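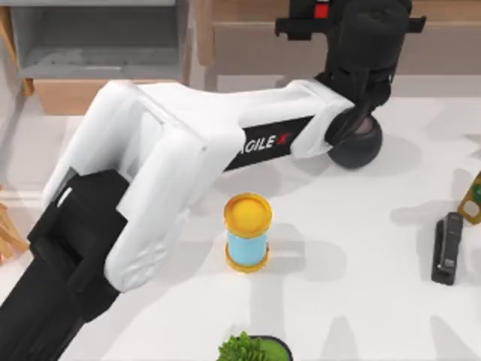 The studio in Amwood charged by the half day, and Mehwish Usmani had paid for one half day, so at ten past one she told the drummer to stop tuning.

"It still rings," he said.

"Put your wallet on it."

He put his wallet on it. The snare went dead and short, and through the glass the engineer raised a thumb. His name was Prorik and he had a cold. He had moved the vocal mic twice already and was now under the desk looking for a cable.

They had three songs. The first was Zaidi's, the second was hers, and the third did not have a bridge yet. Zaidi said it would come when they played it. He had been saying so since September.

The first one took four passes. On the second pass a truck backed up outside and the beeping landed in the quiet part, almost in key. On the fourth Mehwish came in early on the last chorus and kept going, and the others went with her.

"Keep that," Prorik said in the headphones.

"I came in early."

"I know. Keep it."

They went into the control room to listen. The couch smelled of other bands. Prorik played it through the big speakers and then through a little one with a cracked case, and on the little one Mehwish could hear how she took a breath before each line, a fast one, like somebody about to jump into a pool.

"Can you take those out?" she asked.

"I can turn them down. If I take them out it sounds like you died."

Zaidi laughed. She didn't. She asked him to play it again, and this time she listened to the bass.

Her own song went faster. She had written it on the bus to Nusham, the winter her mother was in the hospital there, and she had never told the other two that. She sang it with her eyes on the music stand, where there was only a parking receipt. Two passes. Prorik wiped his nose and asked if she wanted a third for safety.

"How long have we got?"

"Forty minutes."

"Then no. Let's do the other one."

So they did the other one. When they got to the place where the bridge should have been, Zaidi stayed on the same chord, and the drummer looked at him, and then at her. She opened her mouth and sang the breath and nothing after it. Four bars went by. The drummer's wallet slid off the snare and the ring came back, long and high, and she found a note sitting just under it.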